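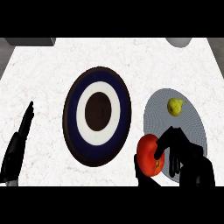
Honville, July

About the Rusten Forum

The Rusten Forum is a small organization that runs public talks, reading groups and a website on science and religion. We are based in Honville and have been going for 20 years. Most of what we do is open to anyone, and you don't need a background in physics, biology, philosophy or theology to take part.

The name comes from Rusten Hall, where the first meetings were held. We moved out when the hall was sold and now meet on the second floor of the Clumer Building, across from the bus station. We kept the name.

What we do

The main activity is the talk series, which runs from fall through spring. A speaker has 40 minutes and the rest of the evening goes to questions. Speakers have included working scientists, historians, clergy of several faiths and people with no faith at all. Topics in the past two seasons were the age of the Earth in 18th-century sermons, how Muslim and Jewish calendars handle the new moon, what biologists mean by chance, and whether the fine-tuning argument has changed in light of recent cosmology. That last one went well over time and was continued the following month.

We also run three reading groups. One reads older texts in translation, mostly medieval. One reads recent popular science books and looks at how they talk about religion. The third is for teachers and meets at 4:30 so that people can come straight from school. Groups are kept small, so please write before turning up for the first time.

The website carries essays, book reviews and recordings of talks when the speaker agrees. There are now 3,444 posts in the archive, going back to the first year. The oldest ones have lost their comments, which did not survive a change of software. If you find a dead link in an old post, we would like to hear about it.

Where we stand

We are asked this often, usually by people who want to know which side we are on before they come. The Forum has no statement of belief. We do not argue for or against the existence of God, and we do not endorse speakers' views by inviting them. We do have a position on the science itself: evolution, an old universe and human-caused climate change are well supported, and we do not schedule debates on whether they happened or are happening. We are glad to schedule talks on what they mean for religious thought.

We also ask writers to be careful with scientific results in the news. A new measurement in cosmology does not become a message about creation within a week of being announced. Essays that lean on a single press release are usually sent back to the author with a request to read the paper and wait.

People

Rozália Fülöp directs the Forum and chooses the speakers. She trained as a historian of science and wrote her thesis on astronomy teaching in church schools. Before coming to Honville she taught high school physics for a number of years, and she still leads the teachers' group.

Vitalii Antoniuk edits the website. He reads every submission and answers most of them himself. His own essays are mainly about language: what scientists mean by words such as law, information and design, and what readers hear. He also looks after the recordings.

The rest of the work is shared among members, who take turns at the door, proofread essays and drive speakers to and from the train.

The Hajdu Library

Our book collection is named for the Hajdu family, who gave us the first few shelves. It has grown to around 2,000 volumes, strongest in the history of astronomy, Darwin and the responses to him, and modern philosophy of religion. Members can borrow two books at a time for a month. Visitors are welcome to read in the room whenever the office is open. We can't accept more encyclopedias, but we are looking for journals from the 1970s and 1980s, particularly broken runs that would fill our gaps.

Money

The Forum is paid for by membership dues, a collection at talks and a small yearly grant from the city for public education. Speakers receive travel costs and a modest fee. We don't take donations that come with conditions on topics or speakers, and we have turned some down. Accounts are sent to members every spring and anyone else can ask for a copy.

Writing for us

Essays should run between 800 and 1,500 words. Write for a reader who is interested but has not studied the subject. Give sources for factual claims. We publish work by students and by people outside universities, and we don't ask for credentials. Expect a reply in 3 weeks, longer in summer. We don't publish poetry, proofs of God's existence or disproofs of relativity.

Visiting

The office is open from 1:00 to 5:00 on weekdays. Talks start at 7:30 and the street door is locked at 8:00, so call the number posted beside it if you are running late. There is an elevator at the rear entrance. Parking behind the building is free after 6:00.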